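Search posts
Search
Top Latest People

Meifang Xue
2/26/26

1/ Okay friends, several of you asked how the great soft things sort-out is going, so settle in with a cup of something, because I have a lot to say about cloth and stuffed animals. This is going to be one of those threads. You've been warned (lovingly).

2/ For anyone new: we've been in the house on Tondum Lane for five years, and in that time every blanket, burp cloth, pillow cover and plush creature we own has drifted into the one room at the end of the hall. My mother-in-law used to call it the sewing room. I don't think a stitch has been sewn in there since we moved in, but the name stuck and I'm fond of it.

3/ What got me going was the December visit. My dear friend Audrey-Anne Chan came to stay with her two little ones, and I went to find them a blanket and came back twenty minutes later with a tablecloth. She was very gracious. The kids slept under the tablecloth and said it was nice. I lay awake thinking about it anyway.

4/ So my first piece of advice, if you've got a room like mine, is to get everything out of the closets and baskets and off the shelves before you decide about any of it. I know it looks worse for a while. Mine looked terrible! But I had been opening that closet for years and taking things off the top, and I had no idea what was living at the bottom.

5/ Second, pick one flat spot and keep it for sorting. I cleared a good stretch and made myself a promise that nothing would get put down there "just for a minute." I broke that promise before lunch on the first day, naturally, but even a promise you keep half the time is a help.

6/ Then come the piles. I tried sorting by size and it drove me up the wall, so now I go by what a thing is for. Sleeping, wiping, wearing, hugging. Plush animals go in hugging, of course, but so does one very old pillowcase that my son carried to kindergarten and back, and I'm not taking questions on that.

7/ Prints and plains can stay together, in my opinion. My sister keeps hers apart and her linen closet is a beautiful thing to see, but I'm looking for a small cloth with one hand while the other hand is holding somebody's sippy cup, and I want the spotty ones and the stripy ones where I can grab them. Spots on pale yellow, gray stripes, and a black and white plush keeping them company - it was a cheerful mix this morning, I have to say. 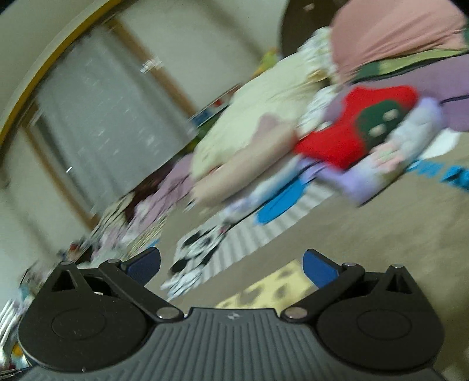

8/ Now, the plush. Oh, the plush. This is where I lose hours. I pick one up, I remember who gave it to us and what the weather was like, and then I'm sitting on the floor and the coffee's cold. If you're like me, do the hugging pile last and do it standing up.

9/ My rule with the kids is that they choose first and I don't make a face. My daughter kept more than I would have and let go of one I'd have fought for, a floppy rabbit that used to ride in the stroller. I did ask her if she was sure. She was sure. The rabbit is now on my dresser, and I think that's fair to everybody.

10/ Washing, since a few of you asked in my messages: check the tag, then put the small ones in a zippered mesh bag, cold and gentle, and let them air dry on a rack. Turn them over in the evening. The thick ones take much longer than you'd think, especially in winter, and you really don't want to put one away damp in the middle. Ask me how I know! (It was a bear. He recovered.)

11/ For folding, I've given up on anything fancy. Long strips get rolled, squares get folded in thirds and then in half, and whatever's left goes in the basket in whatever shape it likes. I watched a whole video about standing your cloths up in a row like file folders, and mine stood up beautifully until somebody needed one.

12/ A word about giving things away. Please call ahead. I drove a full bag of plush across town to the thrift shop on Ulodari Street and they very kindly told me they don't take stuffed toys at all, only bedding and clothes. They did take the bedding, and I had a nice chat with the lady about flannel, so it wasn't a wasted trip. The plush came home again and rode in the back seat for almost 2 weeks.

13/ Still to do: the top shelf, the bag of mystery pillow covers that don't fit any pillow in this house, and the quilt that needs its edge mended. I may have to sew in the sewing room after all. If anybody has a good way to fix a worn binding without taking the whole thing off, I would love to hear it.

14/ I'll post again when I get to the top shelf. Audrey-Anne is coming back in the spring and I've already set aside two proper blankets for the kids, although I hear they've asked for the tablecloth.

182 likes

More from Meifang Xue
Soup for a house full of colds
What I keep in the hall basket
Crib sheets: how many did we really use?
The button jar, part 2
Mending mittens while the bread rises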